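March 2024

Watched the fourth Veltmont last night, the one everybody at work has been calling the turning point. I'd like to know what it turned. Forty minutes in and the crew was still docked at Kedside, still arguing over the fuel, still cutting to the captain staring at that wall map as if it owed her money. The trailer promised a siege. We got a door jammed shut for two scenes and then somebody unjammed it.

I will give them the Sengar stuff. The market looked lived in for once, and the old smuggler had a decent speech before they shot him. But I don't believe he's dead — we never saw a body, and this show has pulled that on us before. If he's back by episode six I'm going to feel stupid for having been a little sad.

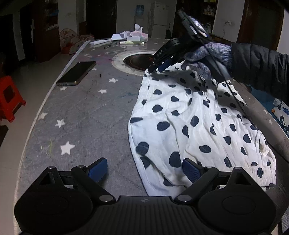

Menaka wrote back this morning that I was watching it wrong, that the slow stretch at the dock was the whole point, and had I even noticed the pilot never once says Tultitz by name? I had not. I went back and checked, and she's right, he talks around it every time. Fine. That could be planned. It could also be that three writers wrote three scenes and none of them got around to it.

She thinks he's from there. I think she's doing the writers' homework for them, same as last season, when she had a beautiful theory about the twin moons and they dropped the moons.

I'll watch the fifth. Akash wants to come over for it, and he hasn't seen the third, so I'll have to explain the fuel.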